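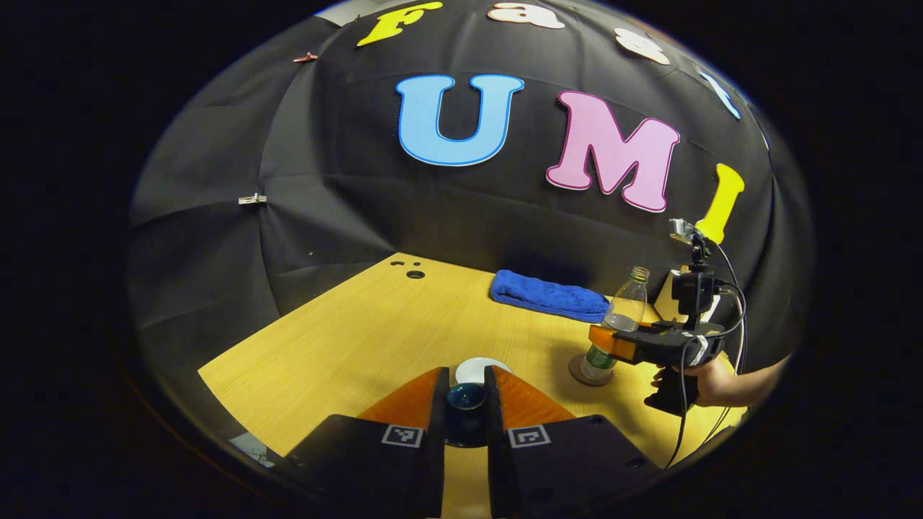 Tusedley Handheld Gripper Station: Setup and Care FAQ

Questions we get from people setting up the two-gripper table station, collected and answered by the bench crew at Horkholm. If you've just unpacked your pair, welcome! These are a joy to work with once they're dialed in.

What do I need before I start?

A sturdy table you can reach from both sides, your two handheld grippers, the camera modules, the cables and the small tool roll. Clear the middle of the table first. Most people want to start picking things up right away (we get it, so did we), but an hour on setup saves you a very long afternoon later.

Which camera goes on which gripper?

Either one! They ship identical. After you calibrate, though, that camera and that gripper are a pair. Put a dot of paint or a sticker on each so they don't get swapped.

How do I calibrate the jaw opening?

Open the jaws all the way, start the Camby software and choose Jaw Range. Close slowly until the pads touch, hold for a count of two, then open again. Do this twice. If the second reading doesn't match the first, look for a loose finger screw before you try anything else.

The software keeps losing a finger marker. What's wrong?

Nine times out of ten it's a dirty marker or glare. Wipe it with a dry microfiber cloth and tilt your lamp a little. No alcohol, please, it clouds the print. If a corner has lifted, replace the whole marker and run Jaw Range again. Gluing the corner down leaves a bump, and the reading drifts.

How long do the soft pads last?

We get roughly 3,000 grasps out of a set with mixed kitchen items, and we start checking ours at 900. Look for shiny patches and small tears near the tip. Glazed cups and smooth glass show up wear faster than anything else, so they make a great test: if a cup starts to creep in the jaws, swap the pads.

Can I change just one pad?

You can, but the grip will pull to one side. Change both on that gripper. The old ones peel off from the back edge. Clean the finger, let it dry, and press the new pad on for a full minute.

Where should the cables go?

Give them a loose loop near the camera, then run them down and off the side of the table. Pick up the gripper and twist your wrist as far as it goes both ways. If you feel any tug, add slack. A tight cable will work its way out of the connector, usually in the middle of your best run.

My camera mount wobbles. Should I tighten it?

Yes, gently. Snug by hand, then a quarter turn with the key. Recalibrate afterward, even if it barely moved.

Where do I get spares?

Pads, markers and mount screws all come from Krawczyk. The pad and marker kit is part 58. Order one before you need it!

How should I store the grippers overnight?

Jaws open, pads touching nothing, cables unplugged and coiled loosely. Keep them out of direct sun. In August we had a set go tacky on a windowsill and had to throw the pads out.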